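20th February — reading room / periodicals bench

In early, heating off again. Finished sorting the donated periodicals from the Ranum boxes before Kagiso needed the long bench back. 5 boxes in total, none labelled on the outside except one that says KITCHEN and has no kitchen things in it.

Rough order so far:
Box A, English language digests, mostly fine, two with covers off.
Box B, same plus a lot of loose subscription cards. Kept one of each design, rest to recycling (Rekha agreed).
Box C, Chinese language, nearly all SF. The good one.
Boxes D and E, fanzines, stapled. Staples rusting. Leave for Unathi.

Spine repair on the Box B digests: tried the thinner tissue with paste at the weaker mix. Dries flatter but took ages, still tacky when I went for lunch. Second go with the Bianchini tissue, heavier, grips better but you can see the edge of the repair if you tilt it. For reading copies I don't think it matters. Chantelle thinks it does. Will do one of each and let her choose.

Box C then. My Chinese is slow so Sipho sat with me for the first hour and read titles out while I typed. We're entering title in characters first, then the English title in the second field, NOT pinyin on its own as in the November batch, which nobody could search properly. Authors in translation go in twice, once as printed and once in the form we already hold. Bit of a faff but it means a reader looking for Arkady Martine gets the Chinese issue as well as the novels.
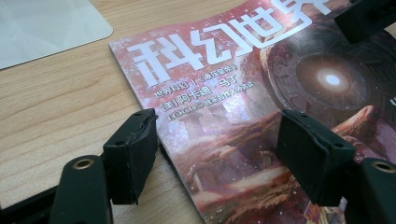
Covers are what people will ask to see so I want a cover note for each, one line, no essays. For the Martine issue of 科幻世界 I put: "stone ring portal with light at centre, pale pillars, red and gold foliage, red ground". Sipho wanted "ruins" in there. Could be ruins, could just be pillars. Left it out, he can argue with me later. Also noted the LOCUS line on the cover, the partner magazine wording, as Rekha is keeping a list of anything that cross-refers to our English run.

Pinkish reds are going to be a pain to match when we scan. Did a test with the old colour card on a different red cover and it came out nearly orange on my screen, fine on Kagiso's. So it's my screen. Ask Julham if they still do the calibration loan.

Storage. Polyester sleeves from Rellilo arrived, 80 in the pack, and the size is wrong for the taller Chinese issues — they go in but the top edge sticks out and will get knocked. OK for the digests. Need the next size up. Don't force them, I already creased a corner on one (logged, sorry).

Shelf numbers: Box C starts at 546 and runs on from there. Please dont put anything else in that run, even temporarily. Chantelle's theatre programmes were in the gap, I've moved them to the shelf below, same order, nothing lost.

Things that came out from between pages: a bus ticket, a pressed leaf, a shopping list, 41 pence in an envelope. All bagged with a slip saying which issue. The leaf has left a brown ghost on the facing page, not treating it, just interleaved.

Smell. Box D is musty. No visible mould that I can find but it's sitting by itself on the trolley near the window with a bit of blotter in, and nobody should put it next to the clean stuff till Unathi has looked. Gloves if you must open it.

Afternoon mostly lost to the database. It drops the first character of a title if you paste it in with a space in front. Found that out after doing a whole shelf of them, went back and fixed by hand. Type the title or paste and then check teh first character. I've stuck a note on the monitor.

To do
— finish Box C, back half still untouched
— next size sleeves, ask Rekha for the order code
— check duplicates against the November list before anything gets a number
— Chantelle to pick tissue
— scalpel blades, down to the last packet
— ring Julham re calibration

Paste made today is in the fridge, left hand side, lid on. Bin it if it smells.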